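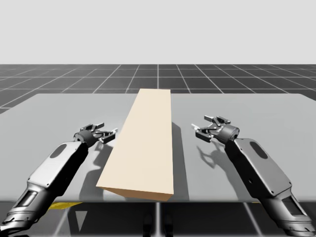
3.2 Simulated Two-Arm Lift of the Bench Slab

Figure 4. Simulated workcell with the slab lying lengthwise on the table and one open gripper on each side of it.

The second task in the Mendstead build concerns a part that is too wide and too long for one arm to carry safely. In the shared workshop, members had until then moved such slabs by hand between the saw and the assembly bench. The task was modeled in simulation before any hardware was mounted, following the procedure set out by Salem and El Ouafi for the earlier shelf task.

The model contains only the two arms, the table and the slab (Figure 4). The slab is represented as a rigid block with sharp corners and no surface texture. Clamps, sawdust and loose tools, all common on the real bench, were left out at this stage. Each trial begins with both grippers open and clear of the slab, so that the controller must bring the two sides into contact within a set time of each other. A gap of more than 50 milliseconds between first contacts was recorded as a fault – the early side tends to push the slab across the table before the other can hold it.

A total of 800 trials were run with the Prilorora planner on a single home computer. The starting position of the slab was shifted by up to 12 millimeters to either side of the table's center line, and its angle was varied slightly. Grip force was held constant. The height of the two grippers above the table was planned separately for each arm, and no attempt was made to match them before the final approach.

Faults were most frequent when the slab was turned toward one arm. In these trials the nearer gripper had less room to open and often met the edge with one finger first. Wael El Ouafi therefore added a short pause before closing, during which both arms report their distance from the slab. The effect of this change is treated in Section 3.3, together with the friction values used for the fingertip pads.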